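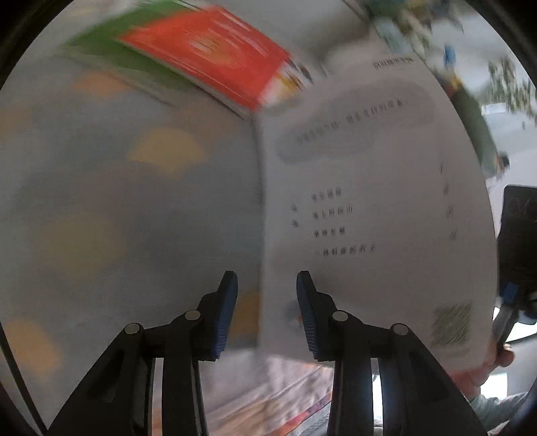 One of the Chinese picture books from the reading room table, lying open.

Home | Trips | Book Fairs | Libraries | About Me | Contact

Last updated: Aug 2, 2023

So I finally made it to the open day at the Lysenko children's book collection, after missing it two years running (once for a cold, once for a flat tire outside Barkau). It's a two-hour drive from my place and I would do it again tomorrow!

If you haven't heard of it, the Lysenko is a private collection that lives above an old seed store in Caltutow. The family began buying picture books wherever they traveled, and at some point the books took over the upstairs. Most of the year you need an appointment, but in April they open the doors for a day and let anybody come in and read. Admission was free, parking was a mess. Go up past the church and use the gravel lot.

Solomiia Moroz met our group at the top of the stairs. She catalogs the whole thing, mostly alone, and she talks fast, so my notes are a bit of a jumble. The collection stands at 1,161 books, and 946 of them have been cataloged. The rest are in boxes in the back hall, and she let us peek in there too, which I think I enjoyed more than some of the tidy shelves. One box just said "rabbits?" on the lid.

The front room is the English and Ukrainian books, shelved by size. I know some people hate that. I kind of love it, you get all the tiny ones together on one shelf like a drawer of seed packets. But the room I'd driven all that way for was the second one, where the books from Asia are, 194 of them, and where they put a bunch out on a table and you can pick them up and turn the pages yourself. No gloves, no glass. Solomiia just asked us to wash our hands and keep the coffee downstairs.

I can't read Chinese, so with those I was going by the look of them, and I spent a good long while on the one I've put at the top. The left page is a pale bluish gray with soft shapes in yellow and orange drifting over it, a little like clouds, and then on the right it's white paper with the printing. There's a big gray oval banner set at a slant with a line of characters running along inside it, and lower down a short stack of lines that looked to me like a table of contents. I may be wrong about that! Another line of characters runs down the page near the margin. And then in the bottom corner, a little square patch of green and yellow scribble, like crayon. I want that patch as a postage stamp. I want it on a mug.

What gets me about picture books in a language I can't read is how much slower I go. At home I read the words and flip. At that table I was looking at where the lines sat and how much white they'd left around them. A girl of maybe seven was across from me with a different one, telling her dad the entire story out loud, completely made up, with a dragon in it. I saw no dragon from my side of the table.

After lunch (bring your own, the bakery down the street was out of everything but poppy seed rolls by noon) there was a talk on book repair by a man from Akell, the bindery that does their mending. He had a book with its spine half off and showed us how the sections are sewn, then how they put in new thread without making the old holes any bigger. He said the worst damage he sees comes from tape. I thought of my own copy of everything I loved as a kid and felt guilty. He also passed around scraps of the thin repair tissue and I kept mine, it's in my wallet.

There was a small sale table by the door, duplicates only. I got a Polish alphabet book and a counting book with a loose cover that I'm now scared to tape. The money goes toward shelving. They're hoping to have room for 700 more books once the back hall is done, so the rabbit box may get its day.

A few things if you're going next year. The stairs are steep and there's no elevator, so call ahead if that's a problem and they'll bring books down to you. It gets warm up there by mid-afternoon. The second room is quietest in the first hour, before the families come in. And ask Solomiia about the boxes, she won't bring them up on her own but she lit right up when the woman next to me asked.

I'm going to Barkau in the fall for the used book market and will write that up too, assuming the tires hold.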